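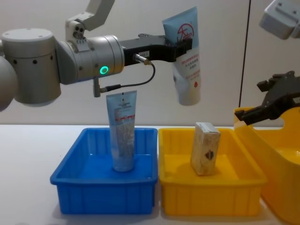
I've been living with the Grosus standing desk since February, and people keep asking me about it, so I'm putting it all in one place. It cost me $249 on sale, down from something sillier, and it replaced a Zukberg table I'd been dragging from apartment to apartment since college.

Putting it together took me most of an evening. The legs go on easily, the crossbar does not, and the manual has one drawing that's plainly for a different model (the one with the drawer, I think). I wrote to support and a guy named Amedeo Donati sent me the right page the same night, which I was not expecting at all!

The motor is quiet. My old roommate had a Cattaneo that groaned like a garage door, and this one just hums. It remembers two heights, and two is plenty if you live alone, but my boyfriend is a foot taller than me and he messes with my sitting preset constantly. A third button would have saved us some bickering.

Now the wobble. Sitting down, none. Standing, with a heavy monitor on it, there's a little shimmy when I type hard – and I do type hard. I tightened everything again after a couple of weeks and it got better. It didn't go away. If you draw or do anything fiddly standing up, try one in a store first.

The top is white and I love it, but it shows every coffee ring. Wipe it fast. I left a red pen mark on there over a long weekend and it's still there, faintly, next to my mouse pad.

Other stuff: the power cord is too short, the cable tray is flimsy and I took it off, and the hooks on the side are great for headphones. Returns are 30 days and you pay the shipping, ouch.

Would I buy it again? At the sale price, yes. At full price I'd keep looking. Four stars out of five, and it'd be four and a half with a longer cord.

Search reviews
Type a product name Go

Recent reviews
Flamosent desk lamp, six months in
Rosario Pagano on cheap office chairs
Floor mats for standing all day
18 ways to hide a power strip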